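Clearing a one-person tray: rack layout, scraps, order of work

Posted Monday, November 17, 2025

Print this post
E-mail this to a friend

The last post covered washing. Two readers wrote in to say that washing was the easy part and that they wanted the step before it, the stretch between putting down the chopsticks and turning on the tap. Fair enough. These are notes on that stretch, for a single meal of rice and a side, eaten from a tray.

The equipment is minimal. A serving tray with a raised rim, the dish rack, a container for scraps and wrappers, and the table. I moved the rack off the counter in June, after Ffion Jarman pointed out that I was walking every item across the kitchen one at a time. It now goes on the table next to the tray for the duration of the job and returns to the counter when loaded. Total carrying distance per item is a forearm's length. The washing happens afterward, with the whole load moved to the sink at once, rack included.

I start with the bowl. It is the tallest item on the tray, and anything reached for behind it is reached for badly. Lift it by the rim, tilt it toward the light, and check the inside wall before it goes anywhere. Rice starch dries to a film that is invisible head-on and plain at an angle. If there is food left, it goes in the scrap container first. Specks can stay for the sink.

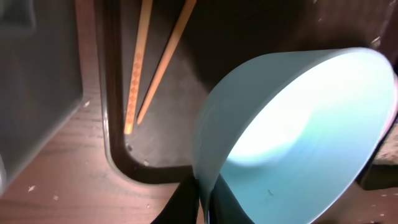 Light blue bowl held above the tray, chopsticks still down.

Chopsticks stay where they are until the larger pieces are gone. I used to pick them up first and put them down somewhere else, which is one movement more than required. Wood should not sit in water, so they are washed last as well and dried flat. The patterned one of the pair came from a shop called Jillotero that has since closed. The printing has survived several years of hand washing. I would not put them in a machine.

On the rack. Mine is the gray plastic kind, shallow, with angled pegs set in diagonal rows. Tomos Eynon prefers a wire rack and has told me why at length. His points about airflow are correct. Mine are about tipping: a light cup on a wire rack leans against whatever is next to it, and when that item is removed the cup falls over. Closely spaced pegs hold a plate on edge without help from its neighbors. The openings go straight through to whatever is underneath, so a loaded wet rack wants a drip mat. On the table it is used dry and needs nothing.

Orientation matters more than I expected. With the long side running left to right, every row can be reached without leaning over the tray. Turned the other way, the far rows are a stretch and the near corner takes space the tray needs. 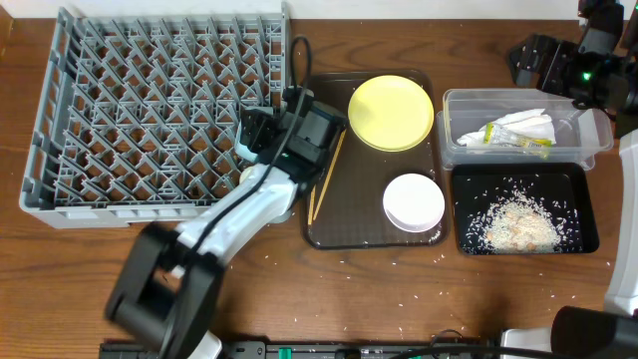 Rack to the left, tray beside it, scrap container at the far right.

The scrap container is a clear plastic one that lost its lid. Napkins and wrappers go in it. It stands outside the tray, never on it, so that the tray can be lifted the moment it is empty. Gwawr Humphreys uses a lidded tin for this, and it looks better, but a lid has to be opened by a hand that is already holding a wet napkin.

Cups go in the rack near the wall, on the side closest to the tray. For the dry stage I do not care whether they are upright or lying down. They get turned over properly after washing.

Then there is the rice. Cooked grains stick where they land and can be picked up with a damp cloth. Dry grains roll, and they roll under things. My procedure for loose rice on a table:

Leave the big items in place until the grains around them have been gathered. Sliding a tray spreads them.

Use the edge of a stiff card and work from the outside in, toward a small flat tray.

Do the gap between trays last. It is where most of them end up.

Do not use a wet cloth on dry grains. They stick to it and come off on the floor. 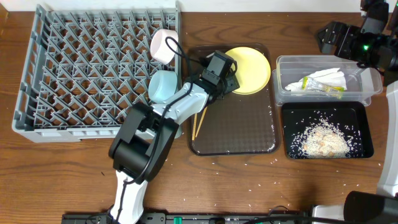 Cups in the rack, rice on the small black tray and a fair amount beside it.

A small black tray is good for this because pale grains show against it. On the wood they are harder to see, particularly along the grain, and I go over the surface once with a flat palm to find the rest.

The remaining order is plate, small dish, chopsticks, then the brown tray itself, tipped over the scrap container at one corner. The corners are rounded, so nothing lodges there. Wipe the table, carry the rack to the sink.

Huw Nicholas asked whether it would be quicker to stack everything on the tray and carry that. For one setting, yes. I tried it for 8 days and stopped, as stacking puts the dirty underside of each piece onto the clean part of the next, and the plates then need washing on both sides.

The next post will be on drip mats. I have three on test and dislike two of them.

Print this post
E-mail this to a friend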